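# Clear glass is where it gets awkward

Hanneke Hoekstra would like you to ignore the headline figure.
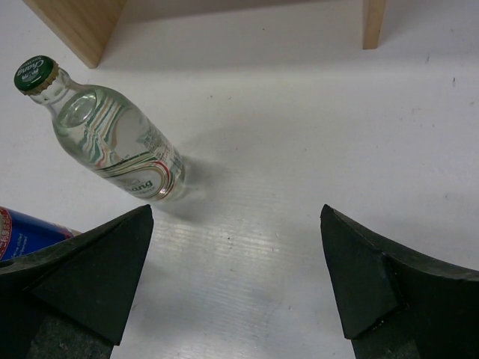
*Wrist view of a glass bottle lying on the white tabletop, with part of a blue can to the left.*

The figure is 1,522 successful picks out of 1,666, and it comes from a grasping method called Sasier, which her group at Rustgate has spent the year testing. "It's a decent number," she says. "It also tells you very little about bottles."

Of those attempts, 757 were on clear objects. The rest were cans, boxes and blocks, which most methods manage. I asked why the two sets had been added together in the first place. Hoekstra sighs. "Because the total looks better. I argued against it and lost."

Sasier plans its grasps from the wrist camera alone, with no depth sensor. The claim is that it learns to use shadows and the bend of light through glass. Tudur Jenkins, who ran the trials, believes it. "A label gets doubled through the far side of a bottle, and you'd think that would confuse it. We think it helps."

Think, or know? "Think," he says, after a pause.

There are simpler explanations. A printed label is easy to find, and so is a dark cap on a white table. When Llinos Powell peeled the labels off 3 of the bottles and ran them again, the results dropped, though she won't say by how much until she has done more. "It was a Friday afternoon job," she says. "I wouldn't build anything on it. But I wouldn't build anything on the other result either."

Then there is the table. All the trials used the same white surface and the same overhead light. Jenkins says a darker top is planned for October. Hoekstra wants a cluttered one too, and somebody else's lab to try it – ideally somebody who would be pleased to see it fail.

Would she put Sasier on a sorting line today? "No," she says. "Ask me when we've done the bare bottles."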